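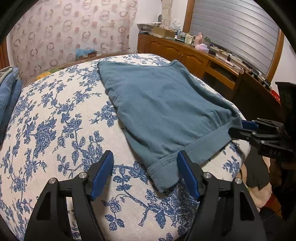
About Celtach

Celtach tests household machines. We look at whether they can do ordinary chores yet, such as folding washing, making a bed or clearing a worktop, and we publish what we find.

Vasylyna Harasym and Reto Zwahlen started the company in Stovville after years of servicing laundry equipment. There are now 13 of us. Irén Kocsis runs the trials and Vsevolod Nazarenko looks after the grippers and their spare parts.

Our list has 186 chores on it. Each one is broken into steps, up to 12 for a single garment, and a step counts as done only when a person would leave the result alone. Hard, regular objects are the easy end. Cloth is slow going — it creases, slides and hides its own corners — and most of our time goes on it.

Can a machine do your laundry? Parts of it, with someone close by. We would not yet leave one to get on with a full basket.

We work in lived-in bedrooms and kitchens, and in four small workshops in Burine. If you have a home or shop floor we could use from December, write to Khrystyna-Mariia Horobets at the Stovville office.

Page updated 11/21/25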